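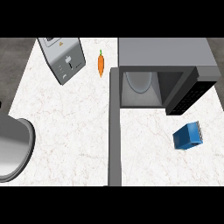 Hatsue Noguchi asks whether the Zusteck timer can stay plugged in while its schedule is changed. It can, as long as the outlet it controls is switched off first. The steps in this section assume the timer is already mounted and the backup battery is charged.

## 4. Setting a daily schedule

1. Turn off the appliance at its own switch.
2. Hold **Set** until the clock digits blink.
3. Enter the current time with the **+** and **–** keys. The clock runs on 24-hour time only.
4. Press **Set** once. The display shows **P1 ON**.
5. Enter the start time for the first program and press **Set**.
6. Enter the stop time. To run past midnight, enter a stop time earlier than the start time.
7. Repeat for the second program, or hold **Set** to leave the menu.
8. Turn the appliance back on at its own switch.

**Note:** The timer holds 2 programs. If they overlap, the outlet stays on until the later stop time.

**Note:** The clock doesn't adjust for daylight saving time. Move it back an hour by hand in November. Program times stay as entered.

### Load limit

Add up the wattage printed on everything connected to the timer. The total must not exceed 700 watts. Most coffee grinders and lamps fall under this limit. Most toasters, kettles and space heaters do not, and should go straight into the wall outlet.

**Caution:** Don't plug a power strip into the timer, even if the load is under the limit.

### Clearing the memory

Press the recessed **R** button with a paper clip. Both programs and the clock are erased. If the display stays blank, leave the timer plugged in for about 100 minutes to charge the battery, then press **R** again.

For wiring the Parkent wall plate, see section 5.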